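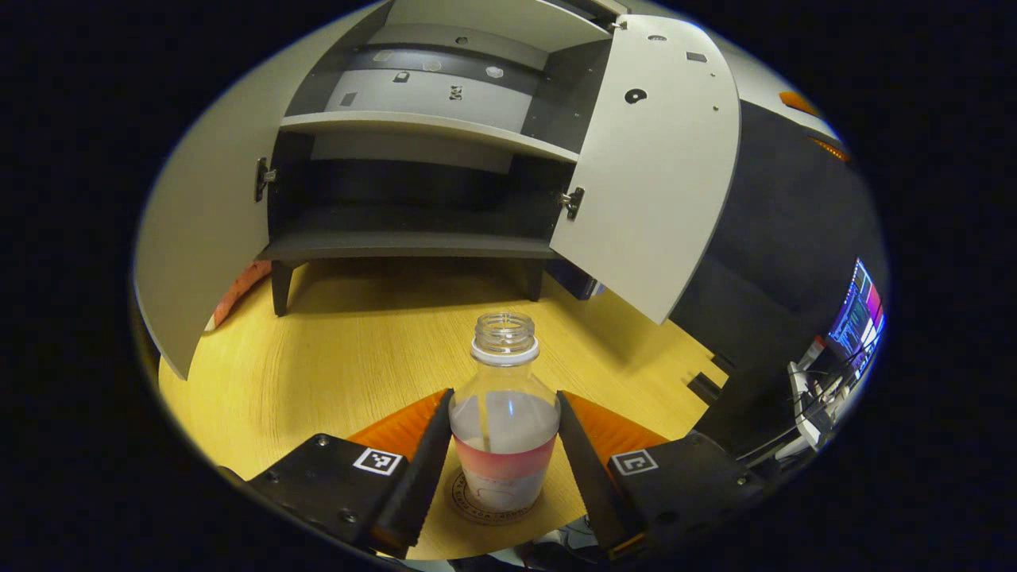 Residential Services 184
Unit 5: Clearing and Returning Storage Furniture
Instructor: Iñaki Casado

This unit covers the clearing of cabinets and wardrobes between occupants. Students should have read pages 85 to 92 of the Soler manual before the February practical. The practical is graded out of 18 points and may be repeated once.

1. Terms

A cabinet is "cleared" when all loose items have been removed from its shelves, floor and top. It is "returned" when the surfaces have been wiped, the doors checked and Form 884 signed. The two terms are not interchangeable, and students lose points each year for writing one when they mean the other.

2. Loose items

Tables and desks near the cabinet are dealt with first, so that there is a place to set things down. Open drink bottles are emptied at the sink before any shelf is touched. Coasters are kept with the table they were found on. Items that may belong to the previous occupant go into a labeled bag and are entered on the form, with the location in the room.

3. Doors and outer surfaces
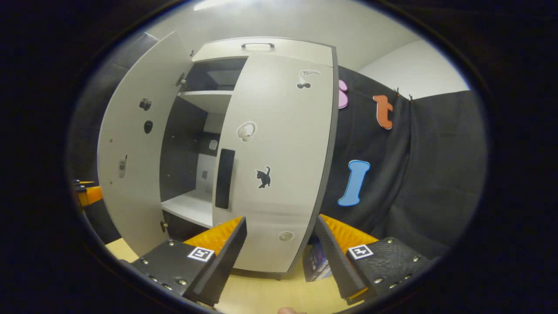

Occupants' additions to furniture are recorded before they are removed. Stickers are the most common of these, and the entry should give the door and the approximate height of each one. General remarks such as "stickers present" are not accepted. For a wardrobe like this one, the left door would be entered as "camera, upper middle; black oval, directly below; mobile phone, lower, near outer edge," and the right door, with its hat and sunglasses, headphones and cat, would have its own line. Handles are entered separately.

Adhesive is softened with warm water and lifted with a plastic scraper. Metal blades are not permitted on painted or coated doors.

4. Interior

Work from the upper shelf to the floor of the cabinet. Wipe the shelf, then its front edge, then the side walls. Both doors remain open until the interior is dry to the touch.

For next session: complete the Pukedance worksheet, questions 1 to 6, and bring a blank copy of Form 884.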